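So I finally signed up for the chess evening at the library in Lobo, after two years of telling everybody I was going to. I learned the moves from my grandfather when I was little and then did nothing with them for ages, apart from losing to my phone on the train.

The first night was rough! I got paired with Vichien Petchrat, who is very polite and very quick, and he had my queen before I'd even got my coat off properly. We played 5 games and I lost every one (the last one was close-ish, or he was being kind). Beril Kozan, who runs the evening, told me to stop learning openings off videos and just look at what my opponent is threatening before I touch anything. Simple, right? I still forget it half the time.

What has helped is puzzles. I bought a battered paperback with 300 of them and I do a few every morning with my coffee -- mates in two mostly, because anything longer and I start making things up. I've done the first 100 and I really can feel a difference, mainly in how fast I notice that I'm about to do something silly.

The other thing is playing on a proper board. On a screen I click and regret it. With real pieces I slow down, and I like setting everything out at the start, it puts me in the mood.

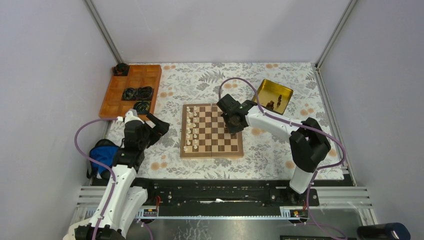

Anyway, the next goal is the beginners' tournament over in Rasham in October. I'd be happy with one win, or even a draw -- and if Vichien enters too, I'm hoping we end up at opposite ends of the room.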